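Sabina Mondal and the Counter at Relcombe

I got to Relcombe before opening, and Sabina Mondal already had the radio on and her sleeves pushed up. "Come around back here, it's more fun," she said, so I did!

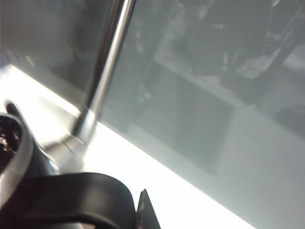
What goes on the counter

Less than you'd think. Sabina likes the bright white strip kept clear, and she's fussy about the polished metal pole too. "I wipe that thing 5 times a morning," she told me (I believe her). "Fingerprints make me crazy."

Anything round with a rim gets wiped on the inside edge first, then the outside. She learned that at Bistelus, where she worked for 3 years before coming over here. "My old boss would run her thumb along the rim and just look at you."

I asked if she ever leaves it all for the next person. She laughed at me. "Once. I went home, ate dinner, and drove back."

We talked a while longer about the Rendota place across the street, which is closing in November. She wants their shelves, all of them, and she has $115 set aside.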